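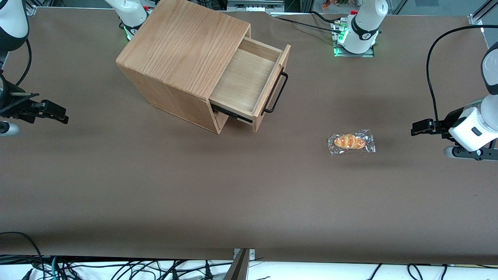 The oak drawer and the wrapped croissant, with both arms at the table.

12/04/2019

I spent most of today on the gripper comparison again, and I'm tired in that pleasant way where your feet hurt but you don't mind much. The Pasent fingers are still my favorites for the drawer (that thin black wire handle wants something slim to slide in behind it), though the Hilisard pair has grown on me since July, which I would never have guessed after how much I grumbled about them back then!

The pastry is another matter. The plastic crinkles and slides, and I keep wanting to grab the bread itself when what you need is a good pinch of the loose wrapper at the end. I dropped the closing force from 60 to 16 on the controller and felt much happier, even if it took me over 4 tries to find the right menu. I do wish Asach would put that setting somewhere a person might look.

Tomorrow I want to run the drawer with the softer pads, and I must remember to write to Lui about the spare cable. Also buy bread, all this staring at croissants has made me hungry since noon.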